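# About Jindeck

Jindeck is a language school above a bakery, which means the whole of Level One Italian smells of cheese-and-bacon rolls and nobody concentrates after four. We teach Italian, German and Indonesian to adults. We've been doing it long enough to have worn a track in the carpet between the kettle and Room 2.

The school was started by Vinzenz Frei, who'd answered an ad for a German tutor and found himself with eleven students and one chair. He hired the upstairs rooms on Clirkside Road the following March. The name was meant to be temporary. It came from a misheard word in the first beginners' class, and by the time anyone thought of a better one we'd paid for the sign.

These days there are 176 enrolled students and enough chairs, provided the Saturday conversation group doesn't all turn up. Term runs ten weeks. You'll spend the first two learning to say your name and order coffee, and the next eight finding out that people answer back.

## How we teach

Mostly by talking. There's a textbook, and you'll be asked to buy it, and some of you will even open it. Grammar gets explained on the whiteboard when it can't be avoided any longer. Winter classes practise clothing, weather and complaining, the last being our strongest unit in all three languages.

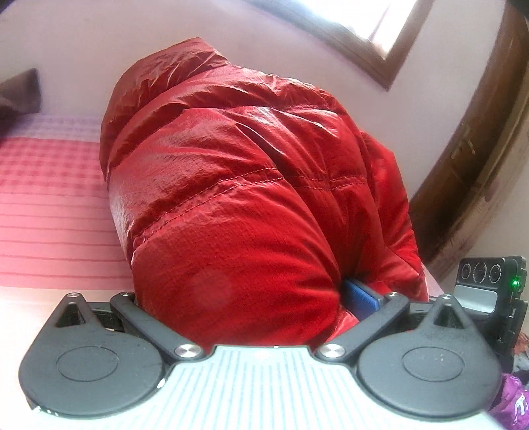
Selina Rainer wrote to us after her second term of German: "I was promised I'd be able to hold a conversation by June. I held one. It was with a pharmacist in Graz, it lasted four minutes and I came out with the wrong tablets, but I understood every word she said about why they were wrong."

We've put that on the brochure, minus the tablets.

## Who you'll meet

Vinzenz still takes the upper German classes and still won't use the photocopier. Amirul Wattimena runs Indonesian, Tuesday to Thursday evenings, and sets homework that people do, to the bafflement of the rest of the staff. Italian belongs to Gareth Hulme, a Welshman by way of Ballarat whose accent in Italian is better than his accent in English.

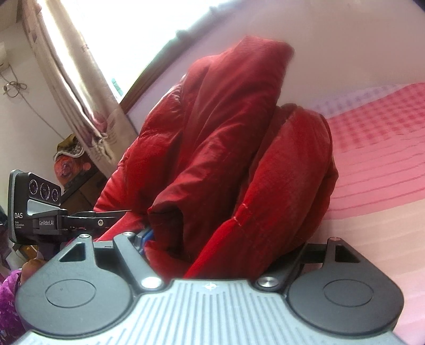 Between them they've also built the library, a generous word for two bookcases and a milk crate. It holds 200 books, most of them detective novels, and you can borrow as many as you like. The borrowing sheet is on the door. Please write legibly. We're still looking for whoever signed out the big German dictionary as "me".

## Fees and finding us

Enrolments open a fortnight before each term. Concession rates apply and we don't ask for much in the way of proof. We're at 102 Clirkside Road, up the stairs beside the bakery. Parking's at the rear, unless the flour truck has got there first.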